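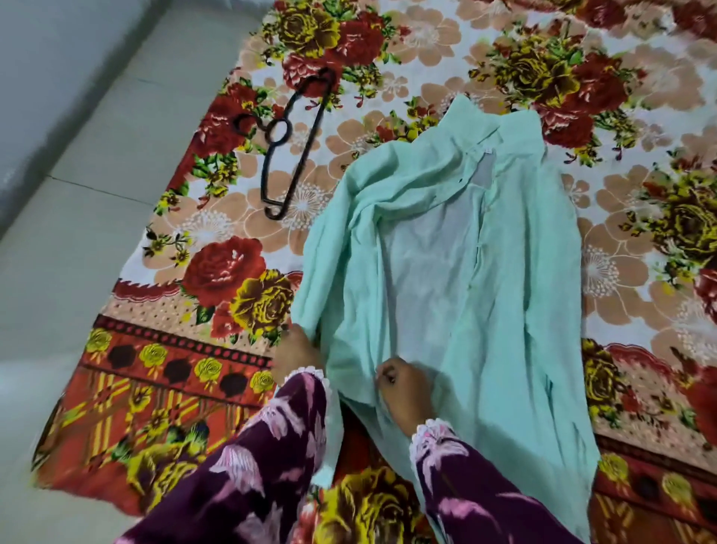
Fig. 1. Reference task, head view: shirt, hanger, both hands.

Unit 2. Comparing grippers on shirts

The manual task sets the baseline. Write down each grasp before choosing hardware. Lenz's notes use three labels: edge pinch, flat press, hook hold.
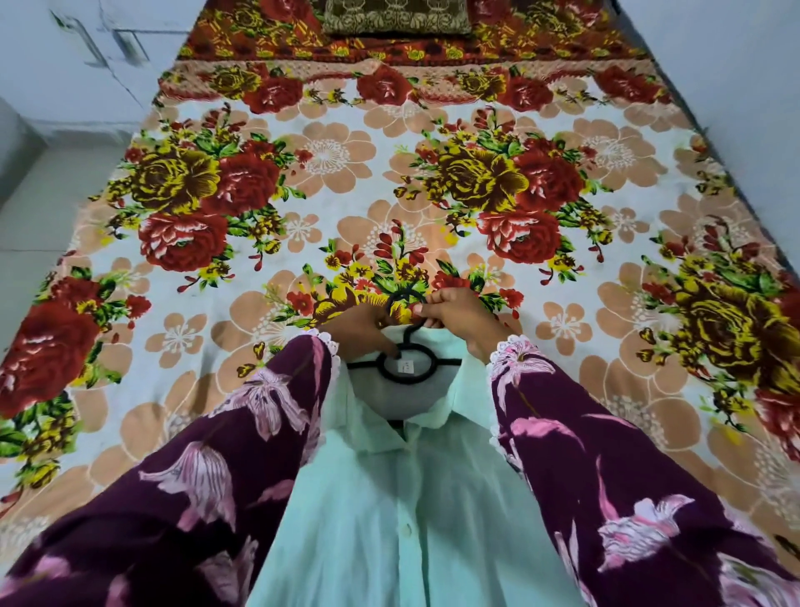 The Zurkberg parallel gripper closes well on a thin bar but has no flat press - score that row zero. The Gorno soft gripper is scored on all three. Run 30 trials per gripper and keep the arm speed fixed. 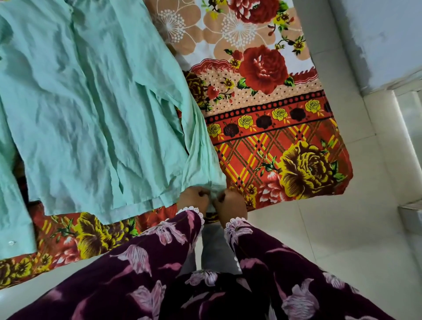 Hem grasps count only if a single layer is held. Log double picks separately. Keep the head camera at the same height for both grippers. Results go to Declan Flanagan by the end of June.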